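机器人操作实验 讲义七
夹爪对比:怎样比,才算比过

本讲对应实验课第五单元。上课前请把讲义六的标定部分再看一遍,尤其是上次把手眼矩阵求逆求反了的两个小组,你们自己知道是谁。

一、为什么要专门讲一次“对比”

每年都有人在报告里写“A夹爪明显优于B夹爪”,翻到后面一看,A抓的是海绵,B抓的是钢尺。也有人换夹爪的同时顺手换了相机位置、改了控制器增益,最后把全部功劳记在夹爪头上。夹爪如果会说话,大概会推辞一下。

做对比实验,一次只动一个变量。这句话大家从中学就会背,到了实验室就忘。这一讲的内容说穿了就是怎样在忘记之前把它写进流程里。

二、参与比较的三种末端

1. Zollura 二指平行夹爪。两指平移,指面始终平行。控制简单,给一个开度、一个力上限就能用。缺点是行程有限,遇到比开口宽的物体,它会很有礼貌地停在上方,然后压下去。

2. Gruveck 连杆式二指夹爪。靠连杆传动,手指闭合时指尖走弧线。指尖的高度随开度变化,所以下降深度要按目标开度补偿。没做补偿的后果是指尖刮桌面,刮出来的声音隔壁组都听得见,不用你汇报。

3. Proltell 单吸盘。光滑平面上表现极好,因此每一家卖吸盘的演示都用光滑平面。刷毛、网面、曲率大的小件请不要抱太大希望。

三、物体集的选法

物体集是对比实验里最容易作弊的地方,而且作弊的人往往不觉得自己在作弊。先挑夹爪、后挑物体,挑出来的必然都是这只夹爪喜欢的。课程规定物体集在开箱装夹爪之前定好,写进实验记录首页,之后不得增删。

选物体时至少照顾到下面几个方面:
有没有细长件,细长件有没有和别的东西叠在一起;
有没有空心件,空心件的开口朝向是否会变;
有没有表面反光或透明的部分,深度相机在这里会给你一片空洞,点云补全会再给你一片幻想;
有没有近似球形的东西,夹偏一点它就滚。

每轮开始前重新摆放,摆放方式按抽签表执行。“随便倒进去”不等于随机,人手倒东西有强烈的个人风格。

四、试验次数与记录

每种末端做24次抓取为一组,每位同学至少完成一组。往届数据合并后共有1,776条记录,其中字段齐全、可以拿来统计的是1,340条。剩下的那些,有的没写物体名,有的没写夹爪型号,有一条在“失败原因”一栏填的是“运气”。请不要为这个类别继续贡献样本。

成功的判据:物体离开箱底,抬到规定高度,保持到计时结束,放下时没有碰倒其他物体。抬起来又掉了,记失败。夹起了目标以外的物体,也记失败,哪怕夹得非常漂亮。

失败要分类:
感知失败,目标位姿估计错误;
规划失败,没有可行路径,或者路径撞箱壁;
接触失败,位置对了但没夹住;
保持失败,夹住了,途中滑脱。

分类写不准的时候,写“不确定”,并附上关节电流曲线。写“不确定”不扣分,编一个原因要扣。

五、箱内抓取

桌面抓取做完之后换成料箱。料箱的麻烦在壁,贴壁的物体只剩一侧可以下指,而规划器又很喜欢从没有的那一侧进。杯子一类的空心件横躺时,常见的有两种下法:一种从外侧夹住杯身,一种把一根手指伸进杯口夹杯壁。前者要求开口够宽,后者要求位姿够准。两种都要试,分开记录,不要合成一个“杯子成功率”。

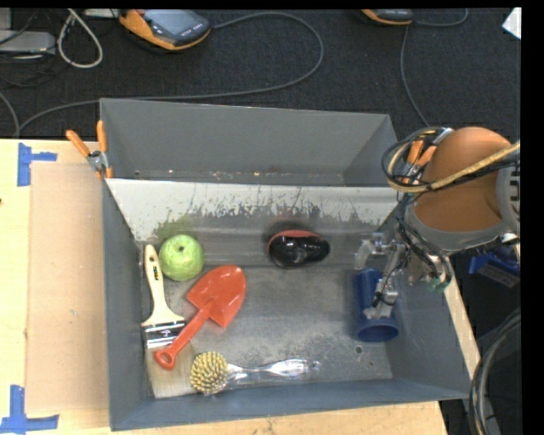

Sugeng Ginting 看过往届报告后提了不同意见,他觉得外侧夹法和杯壁夹法根本不该放在同一张表里比,因为前者考的是夹爪行程,后者考的主要是相机。如果换一台精度更高的相机,两者的排名完全可能颠倒,到时候大家会以为是夹爪变好了。

意见有道理,从本学期起表格分成两张。同时要求每张表的表头写清相机型号、安装方式和最近一次标定的日期。嫌麻烦的同学可以想想,到期末对着一列无法解释的数字写讨论部分,哪个更麻烦。

箱内实验另有几条操作规定:
首次下降速度限为正常值的一半,确认不碰壁后再恢复;
腕部线缆留出余量,转动末关节前用眼睛看一遍,仿真里没有线缆;
料箱位置变动后,箱体坐标系必须重测,凭目测推回原位不算;
手伸进箱里摆物体之前,先按下暂停,并让旁边的人看见你按下了。

六、控制器参数

三种末端共用 Chin 控制器,默认参数对谁都能用,对谁都不太好用。允许每种末端单独调参,但调参用的次数要如实写出来。给自己喜欢的夹爪调了一下午,给另一只用出厂设置,这样得到的结论只能说明你的下午花在哪里。

力上限从低往高调。软的物体先试,硬的后试。

七、作业

(1)按第三节的要求提交物体集清单,并说明每件物体打算考察什么。

(2)任选两种末端,各做一组箱内抓取,给出成功率和置信区间。只做了24次就写到小数点后两位的,请在旁边解释第二位小数是从哪里来的。

(3)从失败记录里选一条最难归类的,写半页分析。

(4)选做:设计一种方法,把相机误差和夹爪误差分开估计。

实验箱钥匙找 Wahyudi Jugah 登记领取,用完归还。作业截止日期为2018年5月1日,迟交的请直接写明迟交,不必附上关节电流曲线。

参考阅读见课程主页,讲义八讲力控,先修内容是讲义四的阻抗部分。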